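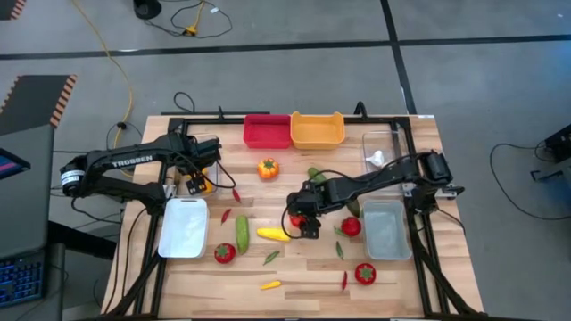

4. First run – sorting the veggies

Do section 3 first. Both arms clamped, rails tight, cables run along the links with slack at every joint.

4.1 Clear the middle of the table. Trays and bins stay at the edges.

4.2 Power the left arm, then the right. Wait 20 seconds between. Skadow throws error 119 if you rush it.

4.3 Tip the toy veg out. Spread it by hand, no piles.

4.4 Open Skadow, load the Driment profile, set speed to 2. Leave it there til you've done a full table.

4.5 Start with a tomato. Lower the gripper straight down over it, close slowly, lift, over to the red bin. Chillies last – they're fiddly and roll when nudged.

NOTE: Cucumbers want gripping across the middle, not the ends. Grip force 3000 in the profile is fine for all the toys. Don't go up.

CAUTION: Keep hands off the table while either arm is live. Arms drop when the power's cut, so park them first. Loose cables on the floor get taped down befor anyone walks round the back.

4.6 Park, power off, right arm first. Colour settings wrong? See section 6 or ask Sirkka.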